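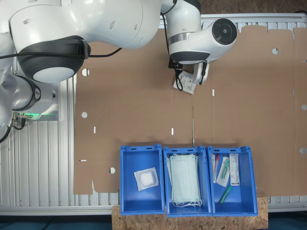
Duangjai Wongsuwan wrote in to say that bins without labels are just drawers with worse manners, and that she gave up on hers by June.

I'm inclined to agree. The Gerent tidying guide says any bench can be sorted in 23 minutes if you start with a flattened box as a mat. I like the mat, and it costs nothing. The 23 minutes I don't believe. Small parts take longer than that, and the punched holes are just the right size to annoy you when you're chasing a screw.

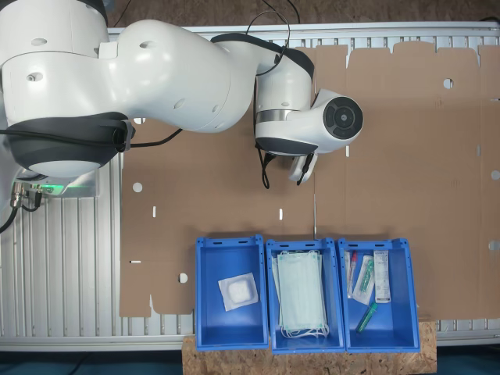
Unfolded box blank, tabs and all.

Then there are the bins. Open fronts are easy to reach into – they're also easy to overfill. Huw Gronow keeps 7 in Vornatville and says one of them is always "misc." I'd like to meet the person who doesn't have a misc. 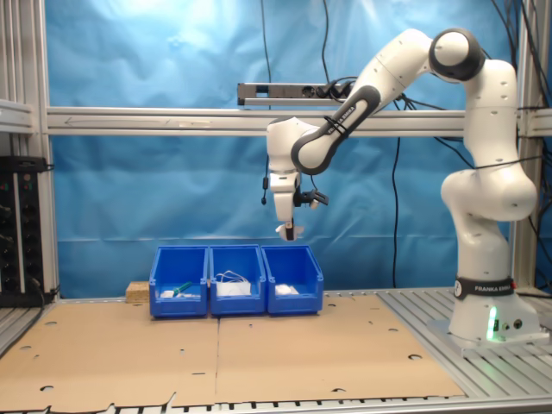 Green handle on the left, white cable in the middle.

Cables are my real complaint. Drop one in loose and it climbs over everything else. The guide has nothing on that.

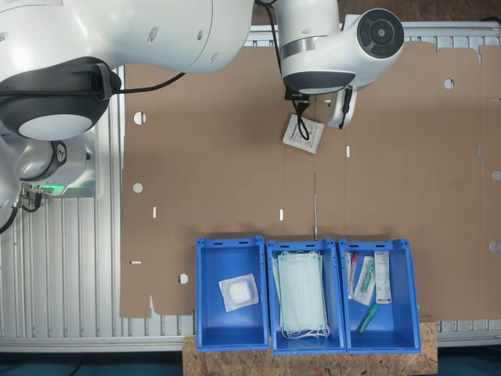

Small sealed packet, flat cardboard.

Packets I'd keep sealed until Wednesday's session. Bring your own box.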